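How to clean and store a folding table

May 29, 2018

A plastic-topped folding table will last for years if it is kept clean and put away properly. Most of the ones we see at Ternent Hall have been spoiled by two things: dirt left in the surface pattern, and legs forced shut when a hinge was stiff.

What you need

Washing-up liquid
A bucket of warm water
A soft nail brush or an old toothbrush
Two cloths
Bicarbonate of soda
Silicone spray

Cleaning the top

Wipe off crumbs and grit with a dry cloth first. Grit dragged about under a wet cloth will scratch plastic, and the scratches then hold dirt.

Mix a squirt of washing-up liquid into the water and wipe the whole top. If the surface has a raised pattern, go over it with the brush in small circles. Work along the lines and then across them. A smooth top only needs the cloth.

For tea, felt pen or food colouring, make a paste of bicarbonate of soda and a little water. Spread it on the mark, leave it for 20 minutes, then brush and rinse. Old marks may need doing twice. Don't use scouring powder or wire wool.
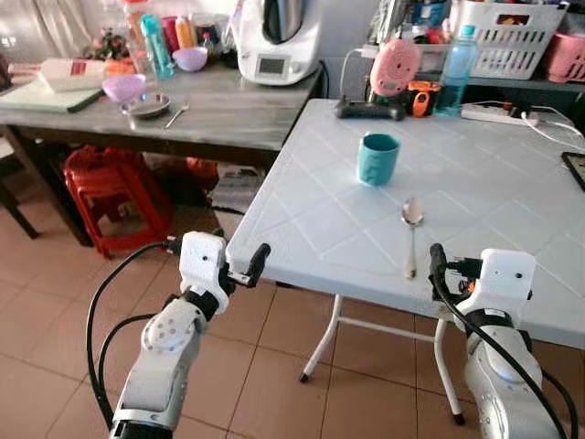
Rinse with clean water and dry the top straight away, edges included. Then turn the table over on to a blanket and wipe the underside, where chewing gum and tape tend to collect.

Checking the legs

With the table still upside down, open and close each set of legs. They should move without being pushed hard. If one sticks, clean the hinge with the toothbrush and give it a short burst of silicone spray – cooking oil goes sticky and makes things worse.

Look at the feet as well. A missing rubber foot will mark a wooden floor and make the table rock. Replacements are sold by the outside width of the leg, so measure before you order. Ours are 22 mm.

Storing

Fold the legs flat and fasten the catch if there is one. Stand the table on its long edge against a wall, on a strip of carpet if the floor is concrete. Keep it away from heaters, as the top can bow.

Tables kept in a shed should be brought indoors by November. If that can't be done, cover them with an old sheet, which lets damp out. Plastic sheeting traps it.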